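Setting your cold tire pressures

I've run the Ekance gauge on my Zuccaro touring car for 31 club races now, so these are the steps I use myself, with the odd grumble left in. You'll want the gauge, a pump, a notebook and a bit of shade.

1. Park the car in the shade and leave it alone until the tires have cooled right down. I go and get a sandwich!

2. Hold the side button until the screen shows 0.0, then let go. If you get a dash, the battery's on its way out.

3. Press the gauge squarely onto the left front valve and wait for the beep. Write the number down before you move on (trust me on this one).

4. Do the other three corners in the same order every time, and bring each one up to the figure on your set-up sheet.

Note: if you're on the Prusov wheels, the valve stems are short, so screw on the angled adapter from the Nanik kit first.
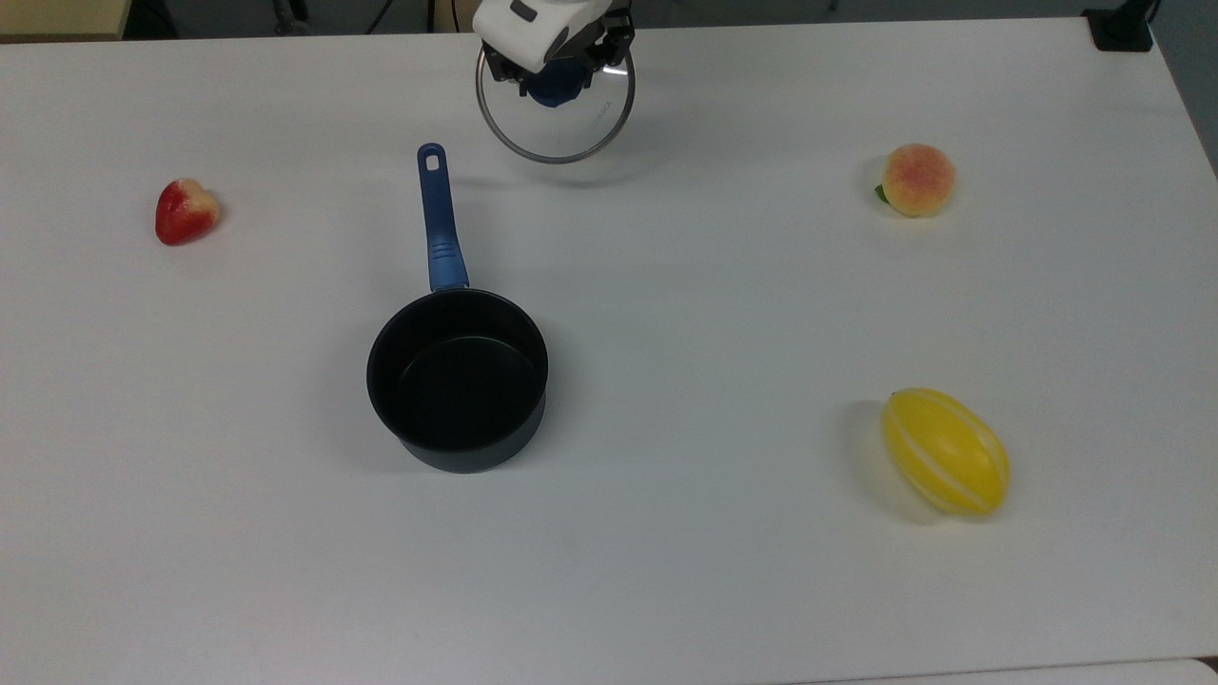 Can I set the pressures the night before?

I wouldn't. A cold night or a warm morning shifts the reading, so check again at the track before your first session.

5. Run 8 laps at a steady pace, come straight in and take all four readings again.

6. Bleed any tire that's over your hot target, a little at a time, and note what you let out.

Caution: never bleed a hot tire below the minimum printed on the sidewall. Marisa Vitale did that in February and spent the afternoon looking for a new rim.

The gauge stores 200 readings, then writes over the oldest.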